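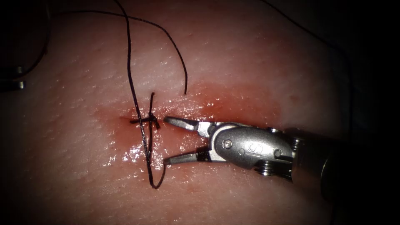

Surgical Skills Lab, Handout 4
Simple Interrupted Sutures and the Instrument Tie

Read before the session. Bring the handout with you and write on it. The station sheets from Handout 3 still apply for setup and sharps.

What you should be able to do by the end

Place a simple interrupted stitch across a short, straight incision, tie it with square throws, and cut the tails to an even length. The edges should meet without being squeezed. You will do this on a tissue pad first and repeat it in the second half with a finer thread.

1. The tissue

Tissue tears when it is pinched or when thread is pulled sideways through it. A short incision with soft edges is harder than a long one with firm edges, since there is little room to recover from a bad bite. Keep the surface moist. Tissue that dries out grabs the thread and gives you a false sense of how much tension you are using.

Blood around an incision hides the edges. Blot, do not wipe. Wiping drags the edges out of line and can pull on a knot that is already down. If you lose sight of the edge, stop and blot again before you pass the needle.

2. The thread

Black braided thread is used in the first half because it shows up well against pale tissue. Braided thread holds a knot better than monofilament and also drags more as it passes through. Monofilament slides easily and remembers the shape it had in the packet, so it needs extra throws. The lab stocks Flovimberg practice thread in both types. Take the braided packet first.

Terms used in this course:

Standing end — the long side of the thread, attached to the needle until it is cut.
Working end, or tail — the short side, which the instrument picks up.
Throw — one wrap of one end around the other, pulled down.
Loop — any slack curve of thread. A loop lying on the tissue is waiting to catch on something.
Bite — the amount of tissue the needle takes on one side.

3. Placing the stitch

Enter at a right angle to the surface. Follow the curve of the needle and come out the same distance from the edge on the far side. Both bites should be the same depth. If one side is deeper, the edges will step, and no amount of tightening will level them.

Pull the thread through until a short tail is left. Beginners leave too much. A long tail flops into the loop and gets picked up by mistake. A very short tail slips out of the stitch when you start the first throw.

4. The instrument tie

Step 1. Hold the standing end and lay it over the closed jaws. The jaws stay parallel to the incision, over the middle of it.

Step 2. Wrap the standing end around the jaws. Use two wraps for the first throw with braided thread.

Step 3. Open the jaws a little, take the tip of the tail, and close. Take the tip and not the middle, or you will pull a bow through.

Step 4. Draw the two ends in opposite directions, flat along the surface. Stop when the edges touch.

Step 5. Wrap once in the other direction, take the tail again, and pull down. The hands end up on the opposite sides from the first throw. If the knot sits crooked or slides, you have made a granny and should cut it out.

Step 6. Add a third throw, again reversing direction. Monofilament needs at least one more.

Step 7. Hold both ends up together and cut. The cut tail stands up clear of the knot. Any loose lengths are lifted off the pad before the next stitch.

5. Holding thread in the jaws

Grip thread near the tips, with just enough pressure to stop it sliding. Braided thread flattens and frays where it has been clamped hard, and monofilament weakens at the mark. Never clamp a part of the thread that will end up in the knot. A sharp bend further along the thread should be eased out before you tie.

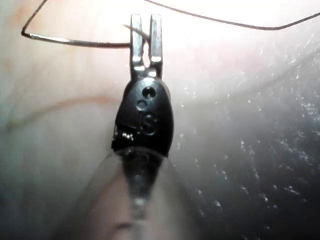

6. Common faults

Edges bunched up: first throw too tight. Cut and redo.
Gap in the middle of the incision: first throw slipped while you set up the second. Keep light, even tension on both ends.
Knot lying on the cut: pull it to one side before the final throw.
Thread snagged on an earlier tail: tails too long, or a loop left lying on the pad.
Pale ring in the tissue around the stitch: too much tension.

7. Practice before the next session

Tie 99 square knots on cord at home, seven throws apart from anything else you tie. Keep the last ten and bring them in. Use the Plotura practice cord or any thick shoelace. Speed is not graded.

Reading: Frimpong course reader, the chapter on knots and thread.

Handout revised May 25, 2026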